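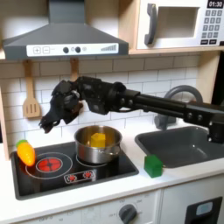
By the Home & Family columnist, Flelside Weekly
May 28, 2021

My mother cooked on a stove the color of an old avocado, and when I was four I had one to match, made out of a cardboard box. The burners were drawn on in crayon. I loved that box until it went soft at the corners and had to be thrown out, and I remember the day it went better than I remember most birthdays.

So I come to the subject of play kitchens with some feeling, and I would like to put in a good word for the fancy ones.

There is a view, and I hear it every time I bring this up at the library in Hatardale, that a child needs only a box and a spoon and that anything more is for the parents. I held that view myself for years. Then I spent a long wet afternoon on the floor in front of one of the new kind, with a range hood over the cooktop and a little shelf for the microwave, and I am afraid I went over to the other side completely.

Look at the hood! It slopes up into a chimney just like a grown-up one, and along the front there is a white strip with a plus and a minus, a couple of dark knobs and a row of gray bars climbing up at one end. Somebody sat at a desk and thought about those bars. A child who has been told a hundred times that the fan is too loud now has a fan of her own to be bossy about, and that seems to me a very fine thing to give a person.

The microwave says 01:30. I can't tell you how much that pleases me. It's such a sensible amount of time – long enough for leftover soup, a bit long for a cup of coffee you forgot about – and in a play kitchen it can be a minute and a half all day long, which is more than my own has ever managed.

I'm fond of the tile, too. White subway tile with gray grout, the very thing I priced for my real kitchen last September and put off when the man at Perron quoted me 4000 dollars with the labor. I won't pretend I wasn't jealous. And there are wooden utensils hanging up on the wall where you can reach them, one of them a slotted spatula, while mine live in a drawer that jams if you so much as look at it.

Now, the pot. If you buy one thing and skip the rest, buy a good pot. A steel one has some weight to it and makes a proper noise when it comes down on the burner, and small children care about that noise a great deal. We had a plastic set from Skiltero when my own two were little, and it was fine, it was cheerful, but they kept creeping into my cupboards for the real thing and I kept finding my saucepan in the bathtub.

I know these kitchens cost money and take up half a wall. I know a good many are outgrown before the stickers fade. But I am 60 now and I still cook most nights, and I do it with a spoon in one hand and a lot of talking to myself, exactly as I did in front of that cardboard box. If there's a corner going spare at your house, I'd let them have the one with the chimney. You can always borrow the spatula.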